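# Small Whiteboards and Erasers: Surface Care Gallery

Compiled by Jiahui Wei, Trillach. Last revised July 28, 2022. 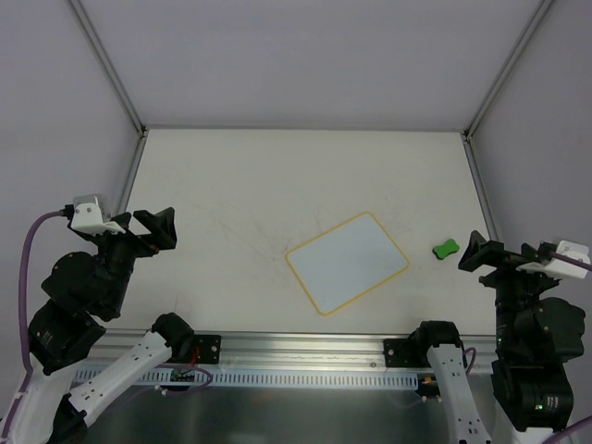
**How often should a small whiteboard get a full clean, as opposed to a dry wipe?**

Once a week under daily use. Dry wiping moves most of the pigment but leaves the binder behind, and the binder is what turns grey. Boards used less than daily can go to a fortnight.

The gallery covers the hand-sized boards kept at the Breduvura site and the erasers issued with them. Wall boards are on a separate page. Notes are keyed to the surface, the border and the eraser, in that order.

**Writing surface.** The board at the centre-right of the table is blank, with a pale bluish-white face. A cool-toned face of this kind makes residual red and green marker easier to find than a warm white one does. Inspect at a low angle to a lamp. Ghosting that can't be seen from directly overhead will often show from the side.

**Border.** Yellow on all four sides. Pigment collects where the border meets the writing surface, and an eraser with a rounded edge will not reach into that join. Use a folded microfibre cloth over a fingernail, or a cotton bud for the corners. Don't flood the join with cleaner.

**Eraser.** Bright green, rounded, with a slightly pinched middle. The narrow part takes the thumb and one finger, and the rounded ends do the wiping. Rotate end for end at each clean so that both wear evenly. Replace when the face has glazed and starts to smear.

**Tabletop.** Matte off-white, with faint grey scuffs and pencil-like streaks, heaviest at centre-left. Treat marks of this type with a damp melamine sponge and light pressure. Keep melamine off the whiteboards: it is a fine abrasive and dulls a gloss coating, after which the board ghosts permanently.

## Cleaner

Isopropyl alcohol diluted to around 22 per cent with distilled water, applied to the cloth and never sprayed on the board. Stronger mixes lifted the colour from the border on older stock in February. Label the bottle with the dilution and the date mixed.

## Storage

Boards go flat in the Yu drawers, face to face with a sheet of tissue between. Erasers are kept in the tray above. Stock queries to Hideo, extension 133.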